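Can the machine tidy up yet? Grimard shows its answer so far

By our business desk, 28th December

The small automation firm Grimard opened its workshop to neighbors and customers this week and let them watch a robot arm try ordinary chores. The firm wanted an open discussion on one question: how much of the work in a home or a small shop can be given to a machine today? The answer, after an afternoon of trials, was "a little, and slowly."

The program had 5 chores. The arm had to put a snack in a drawer, close the drawer, fold a hand towel, place cups on a shelf and sort small goods by kind, as a shop worker does at the end of the day. Grimard calls this set of chores Kondness, and the firm has used it since the spring to compare one version of its software with the next.

Visitors were given a printed sheet with the results from before the holidays. On that sheet, 77 percent of the attempts with the drawer ended well. For the towel the firm gave no percentage, and wrote only that the work continues. Several visitors said they liked this, and one shop owner asked if she could keep the sheet to show to her husband, who has been reading about home robots and wants to order one.

Omprakash Semwal, who leads the tests at Grimard, explained that a chore which looks like one action to a person is many actions to the machine. To put away a packet of snacks, the arm must find the packet, choose where to hold it, lift it without crushing it, carry it over the edge of the drawer and let it go at the right moment. If the drawer is not open enough, there is one more job to do first. "A child of four does all this and talks at the same time," he said. "We are glad when the arm does it and we do not have to help."

He said that soft packaging is harder than boxes, as it changes its form each time it is touched. Thin handles are also difficult. Pulling a drawer straight is easy to write in a plan, but in practice a small error in the angle makes the drawer stick, and then the arm must notice this and try again from another side.

Speed was the other subject of the afternoon. The longest trial, with the sorting of small goods, took 24 minutes. Mr. Semwal did not hide that a shop worker would finish it in 2 minutes and go home. For a shop, he said, this can still be useful if the machine works at night, when no customer is waiting. But then it must work alone, and a person who has to come back and free a stuck drawer at midnight has not saved any time.

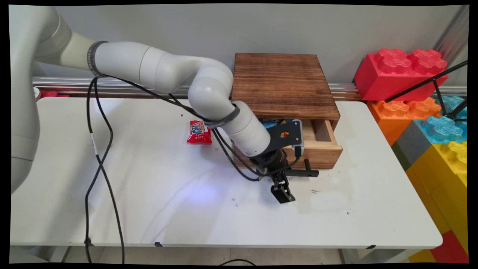
The drawer is the wrong place to start, according to Magaña, who wrote to us after the visit and asked why engineers always choose chores that people do not mind doing. Closing a drawer takes one second and costs nothing, the letter said, but scrubbing an oven or carrying wet laundry up the stairs is what makes people tired. A machine that can do only the easy part of the housework would be one more thing to dust.

Grimard replied that the easy chores are where the basic skills are learned, and that a machine which cannot be trusted with a snack should not be trusted with an oven. The firm also said it has no product for private homes and does not plan to offer one next year. Its first customers will probably be small shops with simple shelves and goods that do not change often.

One such shop is Gimska, a store for stationery and sweets, which has agreed to let the arm work in its back room for a trial period. The store wants help with putting returned goods into the correct drawers, a job that is now done by whoever has a free moment. The staff have asked that the arm be switched off during opening hours until they are used to it. The agreement says that no working hours will be cut during the trial.

The workshop will open again for visitors when the trial at Gimska has ended. Grimard has promised to bring a new results sheet, and this time to include a number for the towel. Entry is free, but places are limited and visitors should write to the firm in advance.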